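### 4.2 Where the hand cream goes

We asked 371 buyers of the Wesach hand cream to keep a diary for 6 weeks. The label promises softer hands in two. Most diaries promise less, and several trail off around the cuticles.

Scent drew more comment than softness did. The Dekby version, sold without perfume, was called "honest" by its fans and "wallpaper paste" by everyone else. Reviews posted on Grembridge ran the same way — long on smell, short on skin.

Storage mattered too. Tubes kept in sight were used daily; tubes kept in drawers were, in effect, donated to the drawer.

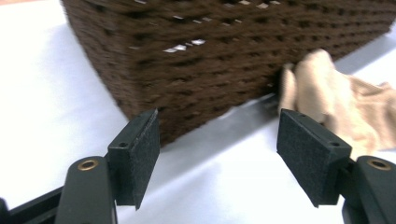 **Figure 2.** Woven basket and beige cloth on a white tabletop.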